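1/ Went to see the famous bluebell wood at Flarnthorpe. You know the one. "Life-changing", according to the leaflet. My life is much as it was, with mud on it.

2/ Leonie Oberholzer told me to be there at dawn, when the flowers "speak". I stood by the gate for 28 minutes. A pheasant spoke. The flowers kept their own counsel. 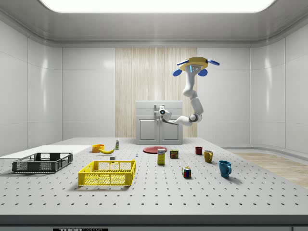
Small cabinet with a tap on top.

3/ I do like bluebells - a whole slope of them under beech, before the leaves close over, is a fine thing. I just distrust being told what to feel before I've got my boots on.

4/ The leaflet also says the wood is "untouched". There are 32 coppice stools along the lower path, and somebody cut those. People have been touching it for centuries, and the flowers need the light.

5/ Alois Aigner reckons the scent "heals". He has had the same cold since January.
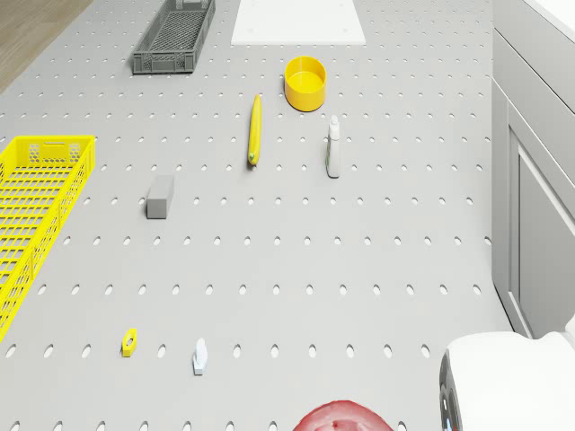

6/ THE WALK BACK

Came home by the Zilley side, where the leaflet doesn't send you. Wood anemones, wet nettles, a wren going off like an alarm. I stayed 2 hours and forgot to be annoyed.

7/ Make of that what you like. I'm still not calling it a journey.

Print this thread
E-mail this to a friend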